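Prakier Travel Shop

Home > City visits > Towers and viewpoints > Besnard Tower

Besnard Tower Day Pass with Minonano Audio Guide

Item no. 2248
In stock. Sent by email, no printed ticket needed.

The Besnard Tower stands at the north end of Witov, a short walk uphill from the main train station. This pass covers the elevator to both viewing decks, the small museum on the ground floor, and use of the Minonano audio guide for the whole day. You can leave the tower and come back on the same pass until closing.

Pick your entry hour when you order. The line at the door is split in two, and pass holders use the left side. If you miss your hour, staff will let you in at the next one with space. In September and later in the fall this is rarely a problem before noon.

What is included

Elevator to the lower deck and upper deck
Ground floor museum
Minonano audio guide, with player and headphones
Paper map of the old town
One hot drink at the lower deck cafe

The cafe serves coffee, tea and hot chocolate. Hand in the drink coupon at the counter. It is good for any hot drink in the regular size and cannot be swapped for a cold drink or food. The cafe closes an hour before the tower does.

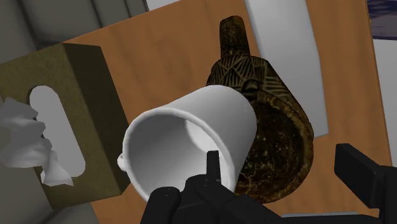 Stairs are open to pass holders at no extra cost. There are 2,714 steps if you count both staircases up and down, and most visitors who want to walk take the elevator up and the stairs down. The stairs close in high wind and during ice. The elevator normally keeps running, but the upper deck may be shut.

About the audio guide

The Minonano player hangs from a neck strap and has two buttons, one for play and one for volume. There are 80 recorded stops. Most are on the two decks, where numbered plates on the railing match what you see in that direction. The rest are in the museum and along the walk back to the station. The commentary was written by Lucienne Leclerc, who led walking tours in Witov before she started recording guides. It comes in English, French and Japanese. The French version runs a little longer and includes a section on the river port that was left out of the others.

A refundable deposit is taken for the player at the desk. Cards only. Return it to the same desk, or to the drop box by the exit after 6 p.m. The deposit goes back on the card overnight.

You may use your own wired headphones. Wireless headphones do not pair with the player.
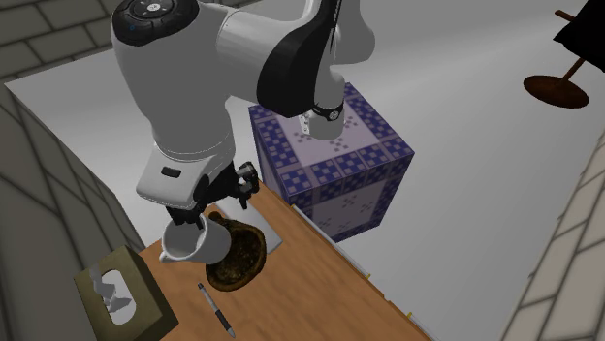
Getting there

From the station, take the exit marked Old Town and follow the tram line uphill. Trams stop at the foot of the tower, but the pass does not cover the fare. There is no visitor parking on the hill. Drivers should use the garage under the market hall.

Strollers can go up in the elevator to the lower deck only. Both decks have step-free access for wheelchairs, and the upper deck is reached by a second elevator that staff will open on request. Large suitcases are not allowed past the desk. Lockers at the station take coins.

Changes and refunds

You can change the date or hour once, up to the evening before your visit, using the link in your order email. Refunds are given up to 2 days before. If the whole tower is closed for weather, we refund the full price without a request from you. If only the upper deck is closed, the pass stays valid and no part of it is refunded.

Children under six enter free and do not need a pass, but they do not get a player or a drink coupon.

Related items

Witov river boat, evening departure
Witov old town walk with Minonano audio guide
Besnard Tower pass, lower deck only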